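Apple Storage in Shared Kitchens: Weight Loss and Waste over Six Weeks
Project report, Food and Household Studies, second year
Sânziana Nistor and Emanuel Pascu

1. Why we chose this subject

In our student house in Sillness there are four kitchens, and in each of them people buy apples and then throw many of them away. Both of us had seen this during the first year. When we had to choose a subject for the household project, we wanted one which we could study with a kitchen scale and a notebook, and where the result could be useful for the other students.

Our question was simple: does it matter where an apple is kept, if it is eaten within a few weeks? We compared three places. The first was an open tray on the kitchen table, the second was the vegetable drawer of the refrigerator, and the third was a paper bag in the unheated storage room next to the bicycle cellar.

2. What we already knew

An apple continues to breathe after it is picked. It takes in oxygen, uses its own sugar and gives off water through the skin. In a warm place this goes faster, so the flesh becomes soft and the skin begins to wrinkle. Apples also give off ethylene, a gas that makes fruit ripen. This is the reason why one very ripe apple can make the others around it ripen sooner, and also why bananas should be kept in another place.

Green varieties are often thought to keep longer than red ones. We found that our sources did not agree on this. The time of picking and the storage before the sale seem to be more important than the color of the skin.

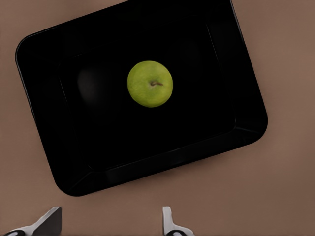
3. Method

We bought 40 apples of one variety from the Kurden fruit market in November. All of them came from the same delivery. We removed 10 because they had bruises or a broken stem, and the other 30 were divided into three equal groups by drawing numbers from a cup. Each apple got a small paper label on the stem.

Every week at the same time, 7:30 in the evening, we weighed each apple and wrote down if there were soft spots, wrinkles or mold. We did not cut the apples until the end, so the notes are only about the outside. The total weight of the table group and the storage room group together was 2293 grams on the first evening. We should have written the refrigerator group on the same page, but it was entered in a different notebook, and this made some extra work later.

The temperature in the kitchen was between 20 and 23 degrees Celsius. In the storage room it was between 7 and 11, and in the refrigerator it stayed close to 4.

4. Results

The apples on the table lost the most weight. After six weeks each of them had wrinkles near the stem, and three had brown spots that were soft to the touch. One had to be removed in the fifth week because of mold.

In the refrigerator the loss was small. The skin was still smooth, and the flesh was firm when we cut it. Two apples had taken some smell from the onions in the same drawer - we noticed it only when we tasted them.

The storage room gave a result between the other two, but much closer to the refrigerator than we had expected. The paper bag probably helped to keep the air around the fruit a little moist. We did not measure the humidity, so this is only our guess.

5. Survey in the house

We also put a short list of questions on the doors of the kitchens. Most of the students who answered keep their apples on the table, and the usual reason was that they forget the fruit if they cannot see it. This answer made us think again about our question. An apple in the refrigerator keeps longer, but it does not help much if it is forgotten there until spring.

6. Weak points

The groups were small, and we used one variety only. The kitchen door was often open in the evening, so the temperature on the table was not steady. In the fourth week one apple from the table group was eaten by a visitor, and we calculated the average without it from that point.

7. Suggestions for the house

Keep on the table only what will be eaten in the next few days, and put the rest in the refrigerator or in the storage room. Look through the fruit once a week and take out the damaged pieces. Onions should have their own drawer.

We have asked the house office if one shelf in the storage room can be used for fruit from next fall, and we are still waiting for the answer.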